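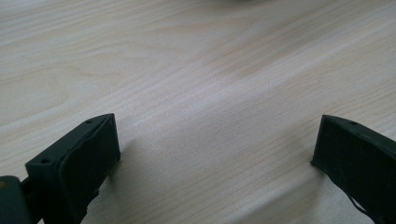

## 4 浅色木桌面的外观与“耐用”之说

### 4.1 问题的由来

浅色木桌面在家庭餐厅、共享办公室和学校阅览室里用得越来越多,随之流行的是一套几乎不加检验的说法:浅色显得干净,浅色不显划痕,浅色让房间变大,直纹比花纹耐看。前一节整理的产品说明里,这四条至少各出现过一次,多数出现过好几次,措辞彼此相近,像是从同一份底稿抄出来的。Skendholm 的桌面目录甚至把“不显旧”列为材料性能,与厚度、含水率并排放在同一张表里。厚度可以用卡尺量,含水率有测法,“不显旧”怎么测,目录没有交代。

本节不打算推翻这些说法。我们手里的材料也不足以推翻它们。我们想做的事情要小一些:看看在日常的光线和日常的视角下,使用者凭眼睛对一张浅色木桌面能说出什么,说出来的话彼此是否一致,以及这些话与桌面的实际状况有多大关系。

调查对象为 Grulldale 一地的 142 张浅色木桌面,包括餐桌、书桌和会议桌。入选条件有两个:表面为可见木纹的浅色面,不论内部是实木还是贴皮;在当前房间里已经使用一年以上。第二个条件由使用者口头确认,没有购货凭证可查的也照收。这一点对下文的年限分析有影响,4.5 节再谈。

### 4.2 看到的究竟是什么

讨论桌面外观的文献常把“颜色”当作一个固定的量。样板册上确实如此:一小块木片,正对着人,灯光均匀。桌子却很少这样被看见。坐着的人从桌边斜看过去,站着的人从高处往下看,隔着房间走来的人看到的几乎是一道窄条。三种看法得到的颜色不同,纹理的疏密也不同,而使用者回忆自家桌子的时候,往往不知道自己说的是哪一种。

图 1 是低角度斜看一张浅色木桌面的情形。木色是很浅的米白,略带一点粉和灰;横在中部的一条斜向亮带里,木面几乎发白,左上角和靠近下缘的地方则偏灰。单取其中任何一处作为“这张桌子的颜色”,都说得过去,也都不可靠。我们曾经试着让记录员给斜看的桌面定一个色号,结果同一张桌子得到的色号能跨过样板册里相邻的好几格。记录员并不粗心,他们只是各自盯住了不同的地方。

后来改为两步记录。第一步,记录员站在距桌边 100 厘米处,只写整体印象;第二步,俯身正对桌面,用色卡比对离窗最远的一角。两步所得不作平均。平均之后的颜色在桌上哪里都找不到,写进表格只会显得比实际情况整齐。

照度也有同样的麻烦。我们起初规定在桌面照度达到 750 勒克斯时观察,用的是补光灯。这样做记录员之间的分歧小了,可是没有哪家的餐厅平时是这个亮度。分歧缩小,有一部分是我们用灯造出来的。最后的做法是每张桌子看两遍,一遍补光,一遍只用房间原有的光,两遍的结果分开列。凡下文没有注明的,都指后一遍。

### 4.3 纹理:直与不直

Skendholm 目录把桌面分成“直纹”和“山纹”两类,价格不同。分类本身无可厚非,问题在于它暗示一张桌面只能属于其中一类。

我们看过的桌面里,这种干净的归属并不常见。图 1 大体是细而直的平行纹,深浅相间,排得很密,按目录应归直纹。但左侧有一处纹理绕着一块略深的椭圆形弯过去,成一道松散的弧,把整齐的条纹打断了。买家若被告知这是直纹桌面,会不会觉得受了骗?访谈中两种态度都有。有人认为那样的一处弯纹说明木头是真的,有人要求换货。使用者提到“真木头”的时候,依据几乎总是这类不规则之处,而整张笔直的纹理反倒招来怀疑。

这个依据并不牢靠。弯曲的纹理可以来自锯切的位置,也可以来自拼接前的选料,印刷饰面同样能印出弧形。Štefanec 的一家贴皮厂向我们提供过一组对照小样,其中真皮与印刷面混放。记录员在斜看时的辨认结果难以令人放心,正对着近看才好一些,而决定性的线索多半来自板边,不在板面。我们因此不主张凭板面照片判断材质,图 1 也不例外:从这个角度能说的是“浅色、细直纹、表面光滑”,至于树种、厚度、是实木还是贴皮,照片没有给出可以依靠的证据。

先前有几篇家居评测把浅色细纹的桌面一概称作白蜡木,或者一概称作桦木,配图与图 1 大同小异。我们看不出作者是怎么知道的。

### 4.4 光泽与涂层

涂层是产品说明里夸口最多的部分。Jomer 的哑光木蜡宣称“看不见,摸不着,保护一直在”。这句话若当真,就没有任何办法检验它。看不见也摸不着的保护层与没有保护层,在使用者那里是同一回事,直到有人打翻了咖啡。

好在多数涂层并没有宣传的那样隐形。低角度迎光看去,涂过的浅色木面常有一层淡淡的雾状光泽,图 1 的亮处即可见到,看上去像薄薄做过一层光滑的面漆或蜡,与未处理的毛面不同。我们只敢说“像”。用砂带磨得很细的素木在斜光下也会泛光,两者单凭眼睛分不开。滴水试验可以帮助区分,但有的使用者不愿意在自家餐桌上做,我们也不便坚持。

擦拭试验在小样上进行,没有动用调查中的桌子。涂有 Jomer 哑光木蜡的浅色小样与未涂的小样各取一组,用湿棉布往返擦拭 200 次,自然晾干后再看。涂过的一组光泽变得不均匀,擦过的地方与没擦过的地方在斜光下分得很清楚;未涂的一组则起毛,手感发涩,斜看反而均匀。若问哪一组“更旧”,记录员的意见分成两派。把不均匀的光泽看作旧,涂层就输了;把起毛看作旧,涂层就赢了。产品说明选择了后一种标准,没有说明理由。

还应当指出,这个试验离真实的使用相当远。家里擦桌子没有人沿着同一条直线来回,抹布上也常带着油、盐和洗涤剂。我们做它,主要是为了弄清楚“不均匀”这个词在斜光下对应什么样子,并不指望它预告一张桌子几年后的面貌。有读者若想引用这里的次数作为耐擦指标,我们请他不要这样做。

### 4.5 “不显划痕”

四条说法里,最常被使用者主动复述的是浅色不显划痕。初看之下,调查结果支持它:站在桌边一步之外,记录员在多数浅色桌面上没有记下划痕。可是当他们俯身改变角度,让光从侧面掠过,同样的桌面上便陆续有细痕出现。划痕一直在那里,换个角度才看得到。

这件事有两种读法。宽厚的读法是:既然平常坐着站着都看不见,那么“不显”就是事实,使用者得到了他想要的东西。苛刻的读法是:看不见的原因在于亮带和反光,换一个窗户朝向不同的房间,或者把桌子转过来,“不显”就可能失效,那么它就不该算作材料的性能。我们倾向于后者,不过也承认,搬动餐桌的人家不多。

图 1 中看不到结疤、污渍或划痕。我们特意不把它当作桌面完好的证据。中部亮带几乎发白,纹理在那里已经淡了许多,与木色相近的浅痕若落在其中,未必能留下可辨的影子;靠上的部分又失了焦,细纹都模糊成一片,更谈不上细痕。能够写进记录的只是“可见范围内未见”。这六个字在我们的表格里出现得很多,审稿时曾被建议统一改成“无”。我们没有改。

深色桌面的对照也没有想象中有力。深色面上的白痕的确醒目,但深色面上的水渍、浅色面上的茶渍,各有各的难看,拿其中一种去证明另一种颜色优越,总能得到事先想要的答案。商家拿来比较的几乎都是白痕。

至于使用年限,我们原想看看年限越长,记下的痕迹是否越多。两者之间有松散的联系,方向也在意料之中,但年限是使用者自己报的,报得整的居多,“三年”“五年”“十年”远多于其间的年份。在这样的数据上拟合曲线,曲线会很好看。我们没有拟合。

### 4.6 “让房间变大”

关于浅色桌面使房间显大的说法,我们能补充的很少,怀疑倒有不少。访谈中赞同此说的使用者,多数在换桌子的同时还换了别的:撤掉了旧柜子,刷了墙,或者搬了家。桌子的颜色从这一连串改变里单独拣出来承担功劳,缺少道理。有几户只换了桌面而没有动别的东西,他们的回答比较含糊,常用的词是“亮一点”。

“亮一点”比“大一点”可信。浅色桌面把窗光反到墙上和天花板上,这用照度计可以测到。从亮到大,中间还隔着人的判断,而人的判断受提问方式影响很大。我们在前一轮问卷里写的是“您是否觉得房间变大了”,答“是”的很多;后一轮改成“换桌子之后,房间有什么变化”,主动提到大小的人寥寥。前一轮的问题写得不好,责任在我们。为免误用,那一轮的比例不在本文报告。

同样的怀疑也适用于“显得干净”。浅色桌面上的面粉、糖和纸屑不容易看见,咖啡渍和墨水却很容易看见。一户烘焙很勤的人家说桌子总是干净的,一户孩子爱画画的人家说桌子从来没有干净过,两家用的是 Skendholm 同一系列的桌面。在这里,“干净”记录的是家里往桌上洒什么。

### 4.7 对记录方法的几点意见

以下几条供后来者参考,都来自我们自己做错或者差点做错的地方。

外观记录须写明视角。只写“浅米色,直纹,有光泽”的条目,我们在复核时大多无法重现,有的甚至找不到对应的桌子。加上“坐姿斜看,窗在右侧”这样一句,复核就容易得多。

照片可以作附件,不宜作依据。一张斜拍的照片把亮部、灰部和虚焦部压在同一个平面上,读者很容易把光的分布当成木色的深浅。图 1 那样的亮带,如果裁去周围只留中间一段,看上去会是另一种更白的木头。我们在几份商品页面上见过类似的裁法,不敢断定是有意的。

分类表宜留出“说不清”一栏。我们最初的表格没有这一栏,记录员便把拿不准的桌面塞进邻近的类别,直纹一类因此虚胀。补上之后,重新归类花去了不少工夫,所得结果也难看了一些,表里的边界变得模糊。模糊的那一版更接近桌子的样子。

材质询问应当排在外观记录之后。使用者一旦说出“这是实木的”,记录员对弯纹和节疤的描述就会热心起来,对光泽的描述则趋于保守。顺序颠倒的那一批记录,我们保留在附录里,没有并入正文。

最后是用词。“耐看”“温润”“高级感”一类的词在访谈中出现得极多,我们照录,不作编码。曾经试过把“温润”拆成色温、光泽和触感几项分别评分,评出来的分数与使用者说不说“温润”没有看得出的关系。也许换一种拆法会好些,目前我们没有这样的拆法。下一批桌面的记录定在 June 之后的学校假期进行,届时仍沿用两步记录,补光的一遍是否保留,还没有定下来。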